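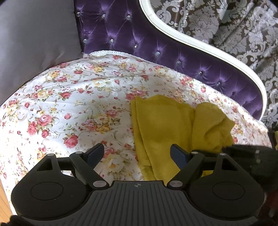 거실 섬유류 관리 안내: 수건, 누빔 덮개, 벨벳 소파

프렐러스테드 주거생활지원센터 생활관리실
최종 개정 2023. 1. 30.

본 안내문은 센터가 관리하는 가구 비치형 주택의 입주자와 인근 지역 주민을 위하여 작성되었습니다. 거실에서 사용하는 수건, 소파 위에 까는 누빔 덮개, 단추로 누른 벨벳 소파의 일상 관리 방법을 다루며, 침구와 커튼은 별도 안내문을 참고하시기 바랍니다. 가죽 소파와 인조가죽 소파에는 본 안내문의 제3장을 적용하지 않습니다.

생활관리실에 접수되는 문의 가운데 상당수는 소파 위에 둔 수건에서 비롯됩니다. 머리를 말린 뒤 잠시 놓아둔 수건, 운동 후에 깔고 앉은 수건, 건조대에서 걷어 와 아직 개지 않은 수건이 그러합니다. 물기가 남은 수건은 덮개를 적시고, 덮개를 지난 습기는 벨벳의 털을 눕힙니다. 색이 짙은 수건의 경우에는 물 빠짐도 함께 살펴야 합니다.

제1장 수건

1. 사용 직후

사용한 수건은 펼쳐서 걸어 둡니다. 고리에 한 점으로 걸면 가운데가 겹쳐 마르는 시간이 길어지므로 봉에 넓게 거는 편이 좋습니다. 봉이 짧은 욕실에서는 수건을 길이로 한 번만 접고, 한나절이 지나면 앞뒤를 바꾸어 줍니다. 욕실에 창이 없는 세대는 환풍기를 켜고 문을 조금 열어 두십시오.

거실로 가져온 수건은 의자 등받이나 소파 팔걸이에 걸지 않습니다. 목재 등받이에는 물 얼룩이 남고, 천으로 된 팔걸이는 속까지 젖을 수 있습니다. 거실에서 수건을 자주 사용하는 세대에는 접이식 건조대 한 대를 벽 쪽에 상시 펴 둘 것을 권장합니다.

2. 세탁

겨자색, 자주색, 남색과 같이 색이 진한 수건은 처음 몇 차례 단독으로 세탁합니다. 물 빠짐 여부는 다음과 같이 확인할 수 있습니다. 수건의 한쪽 모서리를 미지근한 물에 적신 다음 흰 면 손수건으로 눌러 닦습니다. 손수건에 색이 묻어나면 단독 세탁을 계속하고, 묻어나지 않으면 비슷한 색의 빨래와 함께 세탁하셔도 됩니다.

세제는 포장에 표시된 양을 지켜 주십시오. 세제를 많이 넣으면 고리 모양의 실 사이에 성분이 남아 수건이 뻣뻣해지고 흡수력이 떨어집니다. 이미 뻣뻣해진 수건은 세제를 넣지 않고 헹굼 과정만 한 번 더 진행합니다. 섬유유연제는 수건에 사용하지 않는 것을 원칙으로 하되, 꼭 필요한 경우에는 평소 양의 절반만 사용합니다.

세탁기에 수건을 가득 채우지 마십시오. 센터 공동세탁실의 소형 세탁기에는 목욕 수건을 최대 7장까지 넣을 수 있습니다. 지퍼가 달린 옷, 벨크로가 붙은 옷, 후크가 있는 속옷은 수건의 올을 당기므로 분리합니다.

3. 건조

탈수가 끝나면 바로 꺼내어 양 끝을 잡고 몇 차례 털어 줍니다. 눌린 올이 일어나 마른 뒤의 촉감이 부드러워집니다. 자연 건조 시에는 통풍이 되는 그늘이 적당합니다. 직사광선 아래 오래 두면 진한 색이 바래고, 난방기 위에 직접 올려 말리면 섬유가 굳습니다.

건조기를 사용할 때에는 취급 표시를 먼저 확인하고 낮은 온도에서 시작합니다. 두꺼운 가장자리 부분은 몸판보다 늦게 마릅니다. 손으로 만져 가장자리가 차갑게 느껴지면 아직 수분이 있는 것이니 조금 더 말린 다음 개어 주십시오.

4. 개기와 보관

수건을 소파 위에 쌓아 두었다가 나중에 개는 습관은 구김과 눌림의 원인이 됩니다. 걷은 자리에서 바로 개는 것이 가장 수월합니다. 식탁이나 다림판처럼 단단하고 평평한 면에서 개면 모서리가 잘 맞습니다.

목욕 수건은 긴 변을 반으로 접고 다시 반으로 접은 뒤 세 겹으로 마무리합니다. 선반의 깊이가 얕으면 마지막 단계에서 두 겹으로 접습니다. 손수건 크기의 작은 수건은 말아서 세워 두면 꺼내기가 쉽습니다. 접힌 면이 앞을 향하도록 넣고, 새로 세탁한 수건은 맨 아래에 놓아 고르게 사용하도록 합니다.

구겨진 채로 마른 수건은 다림질을 하지 않아도 됩니다. 분무기로 가볍게 물을 뿌리고 손바닥으로 편 뒤 다시 널어 두면 대부분의 주름이 풀립니다.

5. 올이 풀렸을 때

튀어나온 올은 잡아당기지 말고 주변 높이에 맞추어 가위로 자릅니다. 가장자리 봉제선이 풀린 경우에는 같은 색 실로 박음질합니다. 흡수력이 회복되지 않거나 가운데가 얇아진 수건은 잘라서 청소용으로 전환하되, 용도가 섞이지 않도록 한쪽 귀퉁이에 실로 표시해 두십시오.

제2장 누빔 덮개

1. 까는 방법

누빔 덮개는 소파를 보호하는 가장 간편한 수단입니다. 꽃무늬가 있는 덮개는 무늬의 위아래를 먼저 확인하고, 좌석 뒤쪽부터 맞추어 앞으로 내립니다. 좌석과 등받이 사이의 틈에 덮개를 손가락 두 마디 깊이로 밀어 넣으면 앉고 일어설 때 덜 밀립니다.

벨벳은 결에 따라 미끄러움이 다릅니다. 덮개가 자꾸 흘러내리면 방향을 바꾸어 깔아 보시고, 그래도 움직이면 덮개 아래에 얇은 미끄럼 방지 망을 댑니다. 고무 성분의 망은 짙은 색 벨벳에 자국을 남길 우려가 있으므로, 눈에 띄지 않는 곳에서 며칠간 시험한 뒤 사용하십시오. 옷핀이나 압정으로 고정하는 방법은 허용하지 않습니다.

2. 일상 손질

덮개는 주 1회 걷어서 실외에서 털어 줍니다. 누빔선의 오목한 부분에는 과자 부스러기와 머리카락이 모이기 쉽습니다. 청소기에 솔이 달린 흡입구를 끼우고 흡입력을 약하게 하여 누빔선을 따라 움직입니다. 접착식 롤러는 표면의 먼지에는 유효하나 실밥을 일으킬 수 있어 오래된 덮개에는 권하지 않습니다.

음료를 쏟았을 때에는 덮개를 먼저 걷어 냅니다. 덮개 위에서 닦기 시작하면 액체가 솜을 지나 소파로 내려갑니다. 걷은 덮개는 욕조나 대야에 옮기고, 얼룩 뒷면에서 찬물을 흘려 얼룩을 앞쪽으로 밀어냅니다. 그 사이 소파 표면은 마른 흰 천으로 눌러 습기 여부를 확인합니다.

3. 세탁

취급 표시에 물세탁이 허용된 덮개는 망에 넣어 찬물, 약한 회전으로 세탁합니다. 세탁 전에 누빔 실이 끊어진 곳을 반드시 꿰매십시오. 끊어진 곳을 그대로 두면 세탁 중 솜이 한쪽으로 몰리고, 한번 몰린 솜은 손으로 되돌리기 어렵습니다.

무늬가 인쇄된 천은 뒤집어 세탁하면 색이 오래갑니다. 표백 성분이 있는 세제는 피해 주십시오. 손세탁을 하는 경우에는 비비지 않고 손바닥으로 눌러 빨며, 물을 짤 때에도 비틀지 않고 말아서 누릅니다.

건조는 건조대의 봉 두 개에 걸쳐 가운데로 바람이 지나게 합니다. 마르는 동안 두어 차례 뒤집고, 솜이 뭉친 곳은 손끝으로 가볍게 두드려 풀어 줍니다. 겉면이 말랐더라도 속은 덜 마른 경우가 흔합니다. 하루 더 둔 다음 소파에 다시 깔아 주시기 바랍니다.

4. 계절 보관

두꺼운 덮개를 넣어 두는 시기에는 완전히 말린 상태에서 느슨하게 접습니다. 압축 봉투는 솜의 부피를 줄이므로 장기 보관에는 적합하지 않습니다. 면으로 된 자루나 낡은 베갯잇이면 충분합니다. 접는 선을 매년 달리하면 같은 자리가 해지는 것을 늦출 수 있습니다. 가을용 덮개는 9월에 꺼내어 하루 동안 바람을 쐰 뒤 사용합니다.

제3장 단추 누름 벨벳 소파

1. 먼지 제거

벨벳은 부드러운 솔로 결을 따라 쓸어 줍니다. 결의 방향은 손등으로 쓸어 보면 알 수 있으며, 매끄럽고 색이 밝아지는 쪽이 결 방향인 경우가 많습니다. 보라색이나 짙은 청색 벨벳은 밝은 색 보풀이 잘 드러나므로, 수건을 올려 두는 일 자체를 줄이는 것이 손질의 수고를 더는 방법입니다.

단추나 바느질로 눌러 들어간 부분은 마른 화장용 붓이 편리합니다. 붓으로 먼지를 위로 끌어낸 다음 좁은 흡입구로 빨아들입니다. 흡입구 끝이 천에 직접 닿지 않도록 얇은 스타킹을 씌우면 털이 눌리지 않고, 느슨해진 단추가 빨려 들어가는 사고도 막을 수 있습니다.

단추가 헐거워졌을 때 임의로 당겨 묶지 마십시오. 내부의 실이 끊어지면 등판을 열어야 수리가 가능합니다. 센터 비치 가구는 생활관리실로, 개인 가구는 구입처로 문의하여 주시기 바랍니다.

2. 물기를 흘렸을 때

흰 면포로 눌러 흡수시킵니다. 문지르지 않습니다. 면포를 계속 마른 면으로 바꾸어 가며 더 이상 물기가 배어나지 않을 때까지 누르고, 선풍기 바람을 멀리서 쐬어 말립니다. 헤어드라이어의 뜨거운 바람은 합성섬유 벨벳의 털을 녹여 붙게 할 수 있으므로 사용을 금합니다.

이때 색이 있는 수건을 사용하는 사례가 많습니다. 가까이 있는 수건을 집어 급히 닦으면 수건의 색과 보풀이 소파로 옮겨 갈 수 있으니, 흰 면포 두세 장을 거실 서랍에 미리 준비해 두십시오.

3. 눌린 자국

오래 앉은 자리나 물건을 올려 둔 자리의 털이 누웠다면, 스팀다리미를 천에서 한 뼘 떨어뜨려 짧게 김을 쏘이고 솔로 결을 세웁니다. 다리미 바닥이 천에 닿아서는 안 됩니다. 취급 표시에 드라이클리닝 전용으로 적힌 소파에는 김을 사용하지 않고 마른 솔질만 반복합니다.

누빔 덮개의 바느질 무늬가 벨벳에 그대로 찍히는 경우도 있습니다. 덮개를 걷은 뒤 하루 정도 비워 두면 옅은 자국은 저절로 풀립니다. 덮개의 위치를 정기적으로 조금씩 옮기는 것도 도움이 됩니다.

4. 햇빛

창가에 놓인 소파는 한쪽 면만 색이 바래기 쉽습니다. 낮에는 얇은 커튼을 치고, 가능하면 계절이 바뀔 때 소파의 좌우 위치를 돌려 놓습니다. 덮개로 일부만 가려 두면 가린 부분과 드러난 부분의 색 차이가 생기므로 전체를 덮거나 주기적으로 걷어 주십시오.

제4장 관리 주기

매일: 소파 위의 수건과 의류를 치우고 덮개의 주름을 폅니다.
매주: 덮개를 털고, 벨벳을 솔질합니다. 좌석 틈에 들어간 동전이나 머리핀을 꺼냅니다.
매월: 눌림 부분의 먼지를 붓으로 제거하고 누빔 실의 상태를 살핍니다.
계절마다: 덮개를 세탁하고 소파의 위치를 조정합니다.

반려동물이 있는 세대는 매주 항목을 이틀에 한 번 시행하는 것이 바람직합니다. 고무장갑을 끼고 덮개를 한 방향으로 쓸면 털이 한곳에 뭉칩니다. 벨벳에 직접 사용하면 결이 상하므로 덮개에만 적용합니다.

제5장 자주 접수되는 문의

덮개의 색이 소파에 옮은 것 같습니다.
우선 덮개를 걷고 사용을 중단하십시오. 시중의 얼룩 제거제를 바르지 마시고, 해당 부위의 위치를 적어 생활관리실에 알려 주시면 담당자가 방문하여 확인합니다.

수건에서 세탁 후에도 냄새가 납니다.
세탁이 끝난 뒤 통 안에 오래 두지 않았는지 먼저 확인하여 주십시오. 취급 표시가 허용하는 가장 높은 온도로 한 번 더 세탁하고 곧바로 넙니다. 냄새가 계속되면 세탁기의 세제 투입구와 고무 패킹을 청소해야 합니다.

소파에 탈취제를 뿌려도 됩니까?
벨벳에는 권장하지 않습니다. 액체가 마르며 둥근 테두리를 남기는 일이 있습니다. 창을 열어 환기하고 덮개를 세탁하는 것으로 대체해 주십시오.

덮개를 빌릴 수 있습니까?
쿰덴관과 렌츠관 입주자는 관리실에서 여벌 덮개를 빌릴 수 있습니다. 대여 기간은 5일이며, 반납 시 세탁비 3,000원을 납부합니다. 오염 없이 미사용 상태로 반납한 경우에는 세탁비를 받지 않습니다.

문의 및 접수

비치 가구의 수리 신청: 생활관리실 베네딕트 브란데스
여벌 덮개 대여 및 공동세탁실 이용: 플라시르톤 별관 6호실, 핀 포스

신청서에는 동과 호수, 가구의 종류, 취급 표시에 적힌 내용을 기재하여 주십시오. 취급 표시가 떨어져 없는 경우에는 '표시 없음'으로 적고, 담당자의 확인 전까지 물세탁과 스팀 사용을 보류하시기 바랍니다.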